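Rustoteck keeps its odds and ends in a low brick building behind the Vanags bakery. Mārtiņš Pētersons has run the sorting room there since the January the roof was mended, and before that he did the same work for a house clearance firm. People bring in what is left when a home has been emptied and the furniture has gone: the bottoms of drawers, the contents of bathroom shelves, bags of things that were never put away.

"The big pieces are easy," he says. "A wardrobe is a wardrobe. You measure it and you write the price on it. What takes the time is a spoon and a shell and half a sewing kit in the same bag."

His method is a plain one. A bag is emptied into a metal tray or bin and spread out until nothing lies on top of anything else. Only then does anyone start choosing. He is strict about this with new people, who tend to pick out the thing they like first and leave the rest in a heap.

"If it's in a heap you handle it four times. If it's spread out you handle it once. And you find the small stuff. Caps, cords, buttons. They go to the bottom and they stay there."

He prefers metal to wood for this, mainly for the cleaning. The wooden drawers they used before held on to sand and talcum powder, and something sticky from one bag would turn up on the contents of the next. A metal bin gets a wipe with a cloth and is ready again, though it does pick up scuffs. He doesn't mind those.

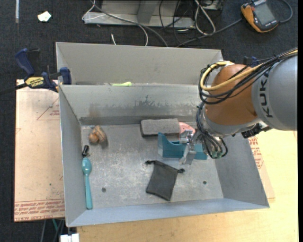 What happens to things like sponges and shells, which can't have much of a price?

Sponges go into the cleaning cupboard if they are new and into the rubbish if they are not. Shells are kept in a jar by the till and given to children, and the school on Nevska Street takes a bagful for its art room when the jar gets full.

Plastic cutlery is washed and put in the picnic box. Soft pouches are more useful than they look, according to Pētersons, and he never throws out a sound one. "A drawstring bag is a container that costs you nothing. You put a set of dominoes in it, you've got a set of dominoes. Otherwise you've got a lot of dominoes."

Ülle Kairys prices the small goods and disagrees with him about several of them. She would get rid of single caps and lids on the day they arrive. He keeps them for a month in a tin, in case the other half turns up.

"It's happened twice," she says. "I've asked him what we got for those two pens, and he changes the subject."

She also has her own view on how the groups should be made. Pētersons sorts by where a thing would live in a house, so bathroom goods sit together whatever they are made of. Kairys used to work in the stockroom at Plurnent, where everything was sorted by size, and she still finds that quicker to pack. They have settled on his way for the shelves and hers for the boxes underneath.

Asked what he would tell someone clearing out a kitchen drawer at home, Pētersons thinks for a while.

"Get a tray out. A baking tray will do. Tip the drawer into it and leave it on the table while you have your tea. Then wash the drawer, and put back what you've used since Christmas."

And the rest?

"Bring it here before four. We don't take batteries."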